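January, late, tea gone cold beside me

I have been home for an hour and I still have my badge on. I want to get this down before I sleep, as the Melow station did its first full shift with us today and I am so pleased with it that I could talk until midnight, and everyone in this house has stopped listening.

Some background for future me. Since the fall we've been getting ready to move small-goods handling at Orkis over to the arms. Lids, tins, compacts, all the fiddly round stuff that comes through in mixed totes and that we have always picked and set down by hand. I did it for years. My right thumb knows every shape in the catalog. When they first told us, I went home and looked at job ads, and I kept that tab open for weeks. I closed it tonight, so there's that!

I was on the morning half, which meant watching the wrist view on the big monitor and tapping a key whenever an approach looked wrong to me. That's the part of the new job I didn't expect to like. You sit there riding along above the table, and after a while you start leaning in your chair the way the arm leans.
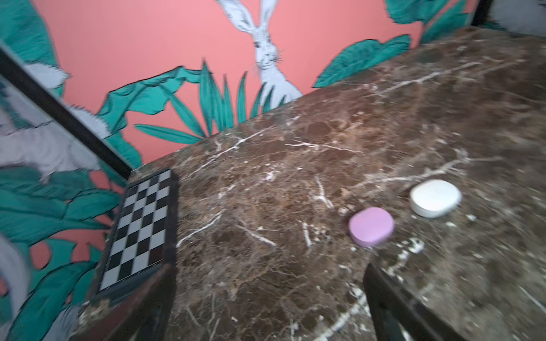 Wrist view, morning half. Pink one, white one, and plenty of marble.

Those white veins are the hard part, or so I'm told. A plain gray top was no trouble in the tests, and then they put in the busy one because customers have busy counters and floors and shelves. I love the wallpaper. I said good morning to the rabbit and felt silly, and then I heard the next desk do it too.

We logged 403 attempts by the end of the day, and 106 of those got a key tap from one of us. I was embarrassed by my share at first. Then at lunch the lead went through a stack of them with me and asked what I'd seen each time, and I could say it! Too steep. Coming in on the seam of the lid. Going to push it away instead of closing on it. Thirteen years of picking up little round things and I had never once had to put it in words. She wrote it all down, and some of it goes into the notes for the Ebrahimi site when they get their station. My words, with my initials next to them. I called my mother from the parking lot.

I should be fair and put the other side in here too. The old bench row is half gone. There used to be so much talk along there, radio on, somebody's cake on the end, and now the people who stayed with hand work are spread out, and it's quiet enough to hear the tote belt. Two of the afternoon crew have asked for transfers to Flusto. I understand it. They were fast, really fast, and proud of it, and fast doesn't count for much when you're watching a screen. I'd like to see them asked what they know, the way I was asked. I'm going to bring that up.

After lunch we switched over and I got the wide view, both arms at once.

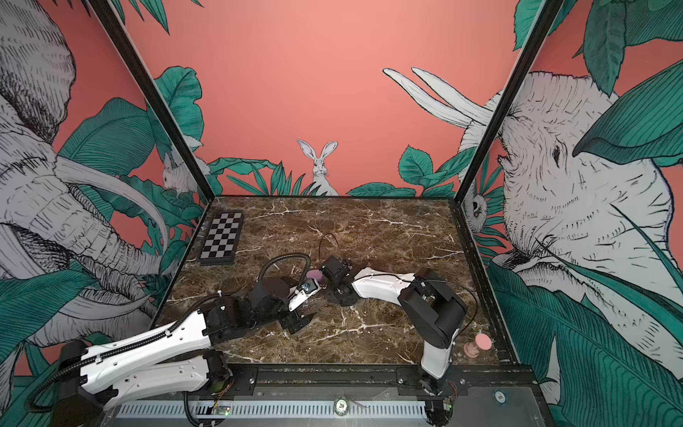

My neck feels different tonight, and I want to remember that. On the benches I'd be bent over from start to finish and by this hour I'd have the heat pack on. Today I got up whenever I wanted, walked around, stretched, came back. My hands aren't sore either, though my eyes are tired in a way that's new, and I need to ask about the brightness on that monitor. The afternoon was harder on my attention than the morning. With that small pink disc down between the two grippers I kept flicking from one arm to the other and back, and those big black cable loops grab your eye when it should be on the fingers. I think I'd do better with shorter turns on the wide view, maybe 80 minutes and then swap. I wrote it on the suggestion sheet and for once it didn't feel like putting a letter in a bottle.

Things to do: bring the good cushion. Ask whether the chessboard ever gets used or if it just lives in the corner. Find out when the second class on reading the logs starts, and put my name down early this time, the first one filled up in a morning. Text the transfer pair and see if they want to get breakfast before the shift.

Alarm's set for 5:15. I'm on the wrist view again and I can't wait.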